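Progress report to the equipment fund, shelf-picking cell
Period: December to 2021-03-04
Project: Stinonico

Where the money stands

The grant covered two items: rebuilding the gripper end of the picking cell, and a maintenance plan that the lab can carry on without outside help. The first is mostly finished. The second exists on paper and I would not yet call it a plan. Spending is within the budget you approved, but only because the spare finger pads have not been ordered.

Work on the gripper

At the last report the fingers closed unevenly and our supplier, Rernov, put this down to normal wear. I was doubtful then and I am doubtful now. When we took the linkages apart, the pivot joints on one side had been tightened well past the figure in the service sheet, and the other side had been left close to loose. That is an assembly fault. We cleaned the joints, put them back with the same torque on both sides, and marked the screws so that any turning shows up at the weekly check.

The wrist camera was refitted at the same time. It now looks straight down the centerline of the gripper, with both pads in view, which makes it much easier to see whether a pad is going to touch the object or pass beside it.

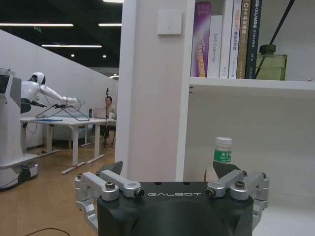 Bottles are still the hardest class. A pad that hides the lower part of the target leaves the software guessing at the base, and it guesses badly when the approach is from the side. Rernov has offered a software update for this. They offered one in December too, and we saw no difference in the logs, so I have asked for a side-by-side test before anything is installed. Until then we are using a slower approach and a wider opening.

We ran 192 logged picks after the rebuild. I would be careful with that number. Most of them were done on a tidy shelf by people who know which objects behave, and a clean log from easy objects tells you little about the joints. The uneven closing has not come back during those runs. That is good news as far as it goes.

Calibration

Calibration used to be done whenever someone thought of it. It is now done at the start of each working session, and again after any contact with a shelf board. The routine takes up to 12 minutes, longer than Aren promised when they sold us the calibration package. Their short version skips the wrist check, and the wrist is where our errors were coming from, so we do the long one.

Shelf setup

We agreed in the proposal that the test shelf would look like something a household might own. Addo, who supply the shelf contents, first sent boxes of nearly the same size – easy to grip and of no use to us. The current mix has soft toys, bottles, clear bags, pens, cables and a mug, and it is far less kind to the hardware. The clear bags give the cameras trouble, and loose cable can catch on a finger. The head camera view is saved at the start of each session so that a change in layout can be told apart from a change in the machine.

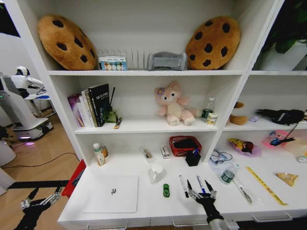

Open problems

Spare pads. The ones fitted are serviceable but we have no second set. If one tears, the cell stops until Rernov ships a replacement, and their delivery dates have slipped before.

Service sheet. The printed sheet and the file on Rernov's site give different torque values for the same screw. We follow the printed one and have asked twice which is right.

Training. The weekly check has been written up, but so far it has only been done by the people who wrote it. Someone new should try it cold before we claim it works.

Next period

Order the pads, run the side-by-side test on bottles, and repeat the logged picks on the cluttered shelf with the layout changed between sessions. I would ask that the final payment to Rernov be held until the torque question is answered in writing.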